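Setting Up and Looking After the Hand-Held Gripper

Guidance for staff and registered users, Flestgate Reading Room
Prepared by Antigoni Kouris. Checked by Roman Szewczyk.

1. Purpose of this guidance

These instructions apply to the hand-held gripper kept by the Guremden project. They cover fitting the fingers, checking the grip, recording a short test and putting the tool away. They also explain what to do when a finger has become worn or no longer closes evenly. Users who have not been shown the tool by Dolores Van Dusen or Prodromos Nikolaidis should arrange a session before they borrow it.

2. Before you begin

Allow half an hour for a full set-up. You will need:

The gripper and its two ribbed fingers
The small hexagonal key from the lid of the carrying case
A soft, dry brush
A lint-free cloth
A plastic drinks bottle with its cap fitted
The log book

Work at the table. Architectural models on display must stay on their bases, and the gripper must not be used on them. If more space is required, ask a member of staff to move the models.

3. Fitting the fingers

Lay both fingers on the cloth and brush out the gaps between the ribs. Grit in these gaps prevents the finger from bending freely and will in time cut into the material.

Offer the left finger up to its mounting plate with the ribbed face turned inwards. Start every screw by hand before tightening any of them. Tighten each by a quarter turn in succession until the finger no longer rocks, then stop. The plates are easily cracked by over-tightening, and a cracked plate must be replaced. Repeat for the right finger.

Close the grip slowly with nothing between the fingers. The tips should meet along their full width. If one tip arrives before the other, loosen the screws on that side by half a turn, set the finger square and tighten again.

4. Checking the grip

Stand the bottle on the table and bring the gripper towards it at a low angle, with the fingers open. Close them at the narrowest part of the bottle. The ribs should give way a little and follow the curve of the plastic on both sides. 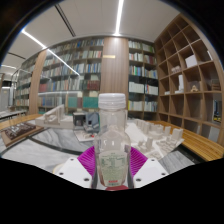
Hold this position for a slow count of ten. Apply only the pressure needed to keep the bottle upright. A user who squeezes hard will hide a fault in the fingers, and the check will have to be done again. Open the grip fully, turn the bottle by a quarter and repeat until all four sides have been tried.

Enter the result in the log book as "even", "left early" or "right early". Two entries of the same kind in succession, other than "even", should be reported to Lefteris Kokkinos.

5. Recording a test

Wipe the camera lens with the clean side of the cloth. Start the recording with the fingers open and pointing towards the table, and keep them still for a few seconds. Both ribbed faces must be in view. If either is missing, the camera bracket has slipped and should be reset against the mark on the handle.
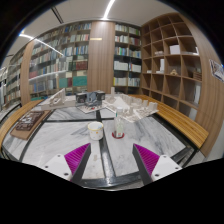 The gripper held open at the marble table, with both ribbed fingers in view.

Make one slow approach to the bottle, close, open and withdraw. Stop the recording and play it back before packing up. Save it in the Margaritis folder under your initials and the case number, which for this tool is 149. Drinks that are in use should be moved well clear before the approach is made.

6. Routine care

Brush the fingers after every session. Do not use solvent, hand gel or furniture polish on them. Marks may be removed with a damp cloth, after which the fingers should be left to dry in the open case.

The log book carries a running total of closures. Inspect the ribs closely when the total reaches 651, looking in particular at the joints nearest the plates. Both fingers are to be replaced at 3,000 closures, whatever their appearance. They are always changed as a pair, as a new finger is stiffer than a used one.

Replacement fingers are ordered from Zendemex through the project office. The order takes longer in January, and requests for that month should be made early.

7. Faults

A rib has split: stop using the tool, remove both fingers and place them in the bag marked for return.

The bottle turns in the grip: clean the ribbed faces and repeat section 4. If it still turns, report the fault.

The grip is slow to open: check the slide for dust. Do not apply oil.

A screw will not hold: do not fit a longer one. Return the gripper to Prodromos Nikolaidis with a note of the side affected.

8. Returning the tool

Leave the fingers fitted and the grip open. Place the key in the lid, close the case and hand it in at the desk by 5.30 pm. The desk is closed on Sunday, and the case may not be left on the benches.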